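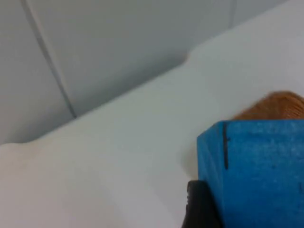
Flaro Tabletop Block, Blue
By Preltonero

Sold singly or in a set of 3
Color: bright blue
Usually leaves our shop within 2 working days

If you spend a good part of your day at a table, you already know how often you want something to lean a thing against, or rest a thing on, or tuck under one end of a thing so it stops tipping toward you. Most of us reach for a book, or a folded towel, or the box the tape came in. The Flaro block is what we'd like you to reach for from now on. It's a plain blue block with crisp edges and a slightly fuzzy face, and it lives on the table and waits until you need it.

We started carrying it after using one in our own packing room for the better part of a year. It began as a rest for picture frames while we tied up the corners, and before long it was under everything (teapots, lamp bases, a very heavy cookbook that wouldn't stay open at the page). When it went missing for a few days we all got quite grumpy, and that's when we decided it belonged in the catalog.

What people use it for

Propping up a panel or a small canvas while the edge dries. Holding a phone or a recipe card upright, with the card leaning against the side of the block. Resting a wrist during fine work such as beading or lettering. Setting down anything with a glaze or a polish you'd like to keep away from a hard tabletop. Several customers keep a pair on the sewing table and lay rulers across them, and one wrote in July to tell us she parks her reading glasses on hers every night so she can find them in the morning, and we thought that was a perfectly good use for it!

It's also a friendly thing to have on a photo table. The blue is strong and even enough to stand out on a pale surface, with just a little mottling when you look closely, so small objects have somewhere cheerful to sit. If you shoot on a white top against a grey wall, as a lot of small sellers do, you'll find the block easy to spot and easy to move out of the way when you'd like the plain background back.

The surface

The face has a fine, soft-looking texture, and it shows subtle variation from one patch to the next. No two blocks match exactly, and if you order the set you may notice that one seems a touch livelier than its neighbors. You may also find a thin line or small mark on a face here and there. We check every block before it goes out and pull anything with a torn edge or a crushed corner, but a little mark like that doesn't change how the block sits or what it can hold, so we let those through. If you're particular about it, leave us a note with your order and we'll pick through the shelf for you.

Looking after it

Brush it with a dry, soft clothes brush whenever it gathers lint, which it will, especially in a sewing room. For a spot, dab with a damp cloth and a drop of mild dish soap, then dab again with plain water and leave the block on its side to dry overnight. Please don't put it in the washing machine or soak it in the sink. Keep hot pans and irons off it entirely, and be a bit careful with ink and wood stain.

Strong sunlight will fade the blue over time. Ours sat in a south window all summer and one face is now noticeably paler than the others, so we'd suggest a drawer or a shelf if your table gets a lot of afternoon sun.

A word about tabletops

The block is happiest on a smooth, flat surface. Wipe the table first, as grit caught underneath can scratch a glossy finish when you slide the block across. If your table has rounded edges, keep the whole block on the flat part, well back from where the curve begins, or it may rock when you put weight on one end. It's meant for light work at the table, so please don't stand on it or use it to hold up furniture.

Buying the set

The single block is the one to start with, and for many people it's all they'll want. The set of 3 makes sense if you work with longer pieces, with one block at each end and the spare in the middle. All of them are the same blue. We do get asked about other colors, and the workshop at Ament that finishes these for us has been trying out a grey, but we haven't seen one we liked well enough to sell yet.

Schools, studios and shops ordering 5 or more sets can write to us for a trade price. We've now sent out more than 3000 blocks, a good many of them to classrooms, and we're always glad to hear how they're holding up.

Shipping and returns

Orders that reach us before noon on Friday are packed the same afternoon. Singles go in a padded bag and sets go in a carton. Let the block rest out of its packaging for a few hours when it arrives, in case a corner has been pressed on the way.

If it isn't right for you, send it back clean and in its original packaging and we'll refund the price of the block. Return postage is on you unless we've made a mistake, in which case it's on us and you have our apologies in advance.

Goes well with

Ajayi Table Brush, for lint and crumbs
Preltonero Cotton Dust Cover, small
Flaro Drawer Liner, cut to length

Questions about size or fit for a particular job are welcome through the contact form. Tell us what you're hoping to rest on it and we'll try it on the bench here first if we have anything similar lying around.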